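Folding night, or how I spent Thursday with a pile of shirts

3 comments | 14 shares

So the robotics club finally picked a project for the spring showcase, and it's laundry. I know! I voted for the maze. But I've come around completely, and I want to get this down while I'm still excited about it.

If you're new: I'm in my second year with the club, I do some of the code and a lot of the carrying, and our team is called Nallska (long story, a whiteboard was misread). There are four of us this term. Adwoa Kyei is our lead, Ebenezer Akpalu does the training side, and the other two would like to stay off my blog, which is fair.

The plan is to teach our arm, Endel, to take a shirt off a messy heap, lay it flat and fold it. Endel can't do any of that yet. Endel can pick up a foam block and put it down somewhere else, and we clapped for a full minute the first time. Before it can learn folding it needs to see folding, lots of it, done with the same kind of two-fingered grip it has. So we do the folding ourselves, with hand-held grippers, and record every try.

I figured this would be the easy part. I've been folding shirts since I was seven! But you have no idea how much your fingertips do for you until you swap them for two stiff yellow ones. You can't feel whether you've got one layer of cloth or two. You can't do that little rub between thumb and finger that separates them. My first evening I kept pinching the front and back of a T-shirt together and dragging the whole thing along with me like a wet towel.

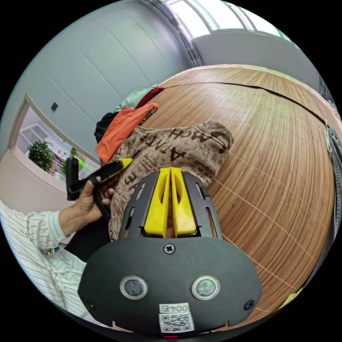
Ebenezer has a rule that we don't restart when something goes wrong. If you drop a sleeve, you go back and get the sleeve, and all of it stays in the recording. I argued with him about this for ages because my clumsy ones are really clumsy, but his point is that Endel is going to drop sleeves too and had better know what to do next. Fine. I was wrong and I've told him so.

We have 196 good recordings now. Adwoa wants 300 before we train anything, and the whole set has to be labeled too, meaning someone sits there and marks where each fold starts and stops. That someone was me for most of the weekend. I got through 39 of them with a pot of tea and a podcast about shipwrecks, and I'd like everyone to know that a sleeve fold has a very blurry beginning. Does it start when you touch the sleeve? When you close the fingers? When the cloth moves? We went with "when the fingers close" and I went back and redid my first batch to match.

Things I've picked up that might help if your club is trying something similar:

Go in low and from the side. Coming straight down on a shirt just pokes it.

Seams are your friends. They stand up a little and they don't slide around as much, so hems and collars are much easier to grab than the middle of anything.

Mix up the pile between tries. We got lazy one evening and kept dumping the same clothes in the same order, and Ebenezer noticed when he was looking through the files – he was nice about it, but we tossed that batch.

Also, printed fabric! I love it for this. With a plain black shirt I lose track of which way is up the second it crumples, and I'm a person with working eyes, so I can't imagine the model finds it simple. Anything with writing all over it gives you something to go by. Adwoa thinks we should save the plain dark stuff for later and I agree with her, mostly out of self-interest.

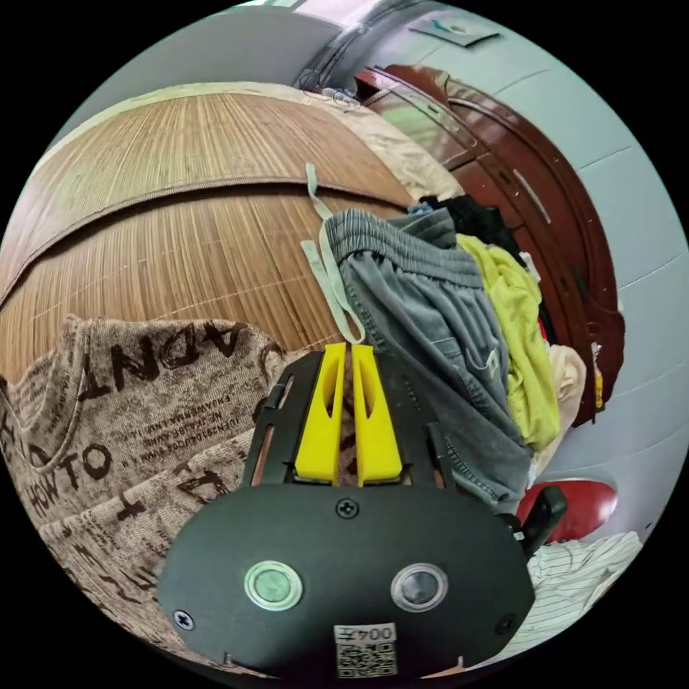

Yellow fingers, lots of lettering, and the rest of the pile waiting its turn.

Pants are a whole other thing. Drawstrings especially. You go for the waistband and come up with the string, and then you're pulling the pants around by it. We're leaving them in the heap for now so that finding the shirt is part of the job, but folding them is officially a problem for next term.

The showcase is at the Galulberg hall again, same as last year, when our entry was the plant waterer that watered the extension cord. We get one table and a ten-minute slot. Adwoa wants Endel to do three shirts in that time, I'd be thrilled with one, and Ebenezer has asked us both to please stop saying numbers out loud.

Next session we're trying long sleeves. If anybody has old button-downs they don't want, leave a comment or hand them to me at school. Any size, any color, stains are fine – Endel isn't fussy and neither am I.

Filed under: robot club, Endel
3 comments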